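Grustemel sorting fault

The Grustemel sorting fault was a recurring failure in a robotic pick-and-place program developed by Honduvier, a small automation company. The program, named Grustemel, directed a single table-mounted arm to take small colored pieces from a raised box and put them in an open tray by color. After a software update in June, the arm began to report pieces as delivered when they were still in its gripper. The fault was traced to a wrong value in the release check and was corrected in the following version.

Background

Grustemel was written by a team led by Senga Shearer and was meant as a test program for a larger parts-sorting line at Cowie, a packaging plant. Before any code was sent to the plant, it was run in simulation under a package called Skindeck, which modeled the arm, the table and the room. Each run used a handful of pieces, and the task was to move only those of one color. Pieces of other colors were to stay where they were.

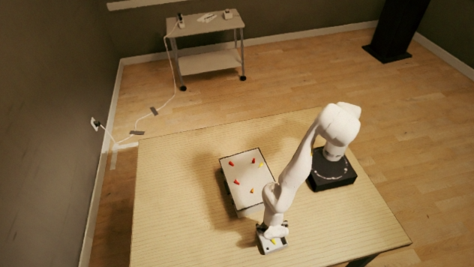 The program divided each move into four stages: approach, grip, carry and release. At the end of the release stage it compared the opening of the gripper with a stored value. If the opening was larger than that value, the piece was counted as delivered and the arm went back to the box for the next one.

Discovery

The fault was first noted by Lewis Forsyth, who was reviewing logs from an overnight batch of 271 runs. In 48 of them the log listed more pieces delivered than the tray held when the run ended. Forsyth replayed several of these and saw that a piece had stayed against one finger after the gripper opened — in most cases because the arm had come down slightly off center. The program moved on to the next pick with the first piece still in place.

In 12 runs the carried piece was then pressed into another piece on the box. The simulated arm stopped on a force limit in seven of these. In the other five it kept going, and this led Calum Moffat, who handled safety reviews for the project, to class the fault as a safety matter as well as a counting error.

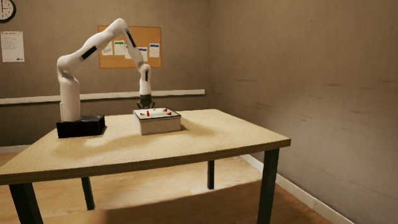

The simulated arm above the box, with the gripper open.

Cause

The June update had replaced the gripper model with one that had thicker finger pads. The stored release value was not changed with it. As a result, the check passed at an opening that was too narrow for a piece lying at an angle between the pads. Pieces that stood upright were usually released without trouble, and the short tests done before the update had used only upright pieces.

A second cause was found later by Davina Crichton. The force limit was switched off for up to half a second at the start of each pick, to avoid false stops when the arm sped up. On short moves the gripper could reach the box before the limit came back on. This gap had been present in every earlier version — it had not mattered while the gripper was empty.

Correction

The release value was raised, and a second check was added. After each release the arm now lifts straight up, pauses, and compares the position of the piece with the floor of the tray. If the piece has risen with the gripper, the run is halted and the piece is not counted. The period without a force limit was removed, and the arm's starting speed was lowered instead. The change made each run slightly longer.

Crichton repeated the full batch with the corrected version, using the same starting positions. The counts in the log matched the contents of the tray in all runs. 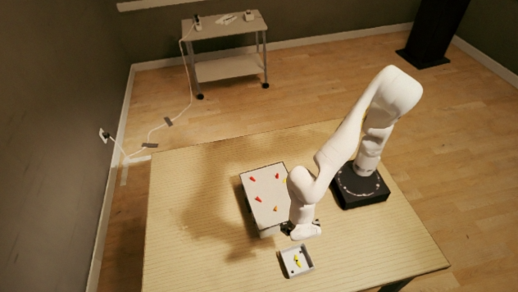
Aftermath

The plant at Cowie never received the faulty version. Evander Leckie, the engineer responsible for the line there, asked for the replay files and delayed installation until the repeat batch was complete. Honduvier later changed its update procedure so that any new gripper model required a review of every stored value that depended on it. Tilted pieces were also added to the short tests.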